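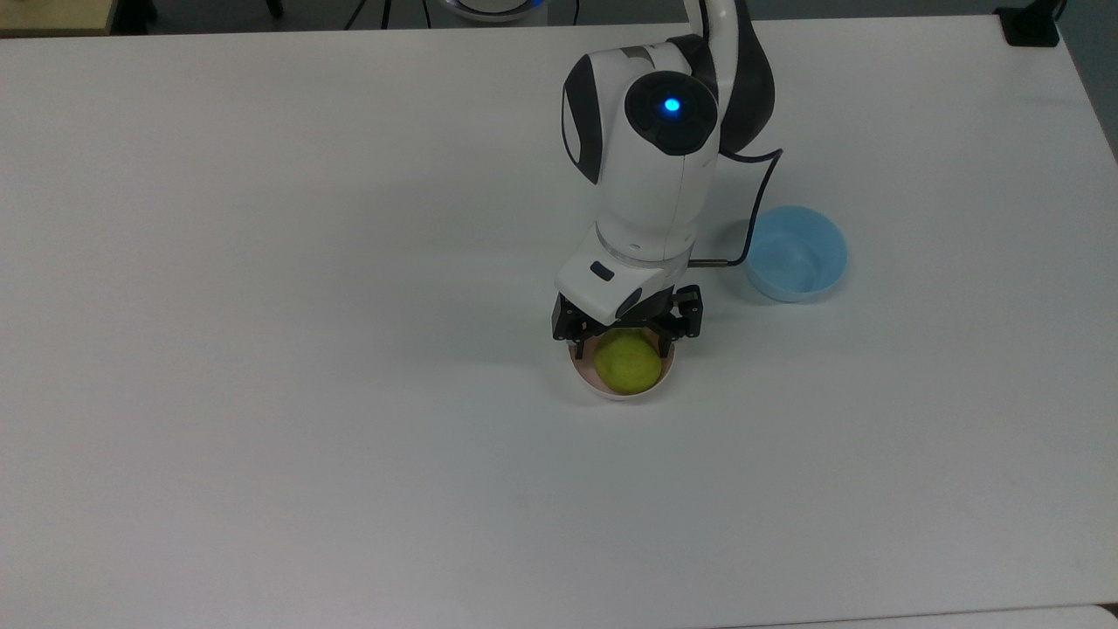
Why does a dining service keep small bowls in more than one color?

Staff use the color to tell at a glance which bowls belong to which part of the meal, and they can set a table faster when they do not have to read a label.

That was the first point raised by the head of table services at Awad, the catering department of the Brundalach residential center, when she met with the newsletter to discuss the tableware introduced last December. The department serves 70 residents in two dining rooms. Its stock of bowls, plates and cups stands at some 2,000 pieces, including those held in reserve.

Under the current arrangement, white bowls are used for fruit and cold dishes, and light blue bowls for soup and cereal. "We looked at printed bands and at stickers," she said. "The bands wore away in the dishwasher and the stickers came off in the sink. A bowl that is blue all over stays blue."

The department tested bowls for eight weeks before placing its order with Bistbridge, a regional supplier. Residents were asked to comment on weight, depth and the shape of the rim. Several of them objected to the first sample, which they found too wide to hold in one hand. The smaller size was adopted in its place.

The tables were considered at the same time. Both rooms now have plain white tops with a matte finish, replacing a glossy surface that had drawn complaints about glare near the windows. Asked whether white bowls are hard to see on a white table, the head of table services acknowledged the difficulty.

"It is a fair criticism, and we heard it from residents with low vision in particular," she said. "A white bowl with something bright in it is easy to find. An empty one is less so. At those residents' places we set the blue bowls for every course, and the kitchen has a list."

The list currently covers 39 places. It is reviewed whenever a resident moves to a different table or asks for a change.

Bowls are stored on open shelves beside the serving hatch, with the two colors kept apart. Chipped pieces are withdrawn at the end of each meal and replaced from the reserve. Inventory is kept in Jaronar, the center's stock system, which the department shares with housekeeping.

The department is now considering a third color for desserts. "The kitchen would like yellow," she said. "I have asked for samples, and the residents will see them before we order anything."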